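Wrist camera standoff and speed limits for soft goods: what do you use?

rtanner
2024-05-29
We're rewriting the cell rules at our Bromport site for folding and bagging soft material. The old sheet says the arm slows to 50 mm/s once the gripper is within 10 cm of the work. It says nothing about what happens when the wrist camera gets so close that it loses focus. Does anyone have a written rule for that?

joris_m
Ours says no grasp decision from any picture taken under 8 cm. The arm backs off, takes a picture, plans, then goes in on the stored plan. It costs 2 seconds a cycle. We've had it in the work instruction since February.

Cledwyn E
I'd argue with that. Close pictures still tell you something. You can lose all the print and texture and still pick up a line that looks like a fold or a seam, and for our grippers the direction of that line is most of what we need.

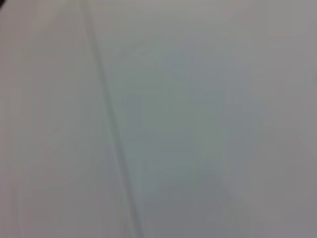 bako_line2
Does the standoff rule need to be in the risk assessment, or is the work instruction enough?

rtanner
The work instruction is enough if the rule is only there for grasp quality. If anyone is counting on the camera to keep a person safe, it goes in the risk assessment, and I'd want to know why they're counting on it.

Frans Mertens
Agree with Rosalie on that. On the fold line, I'm with Joris. A soft gray streak could be a crease or it could be a seam, and those get gripped differently. If the operator can't tell which from the saved picture, the controller shouldn't be guessing either.

Cledwyn E
The controller isn't guessing, it has a confidence score and we set the cutoff high.

Frans Mertens
High on what test set? Ours was all taken at full standoff. The score meant very little up close.

Cledwyn E
Fair. Ours has close ones in it, but I'd have to look up how many.

titi_nwankwo
We run the Mostetti cell and ended up between the two of you. Close pictures may be used to stop a move but never to start one. They also get logged with the arm height — that part matters, or you can't sort them later.

joris_m
I could live with that. Who clears the stop?

titi_nwankwo
The operator, at the panel. No automatic retry.

rtanner
Copying that into the draft. I'll post the wording once Pokik has signed off on the speed part.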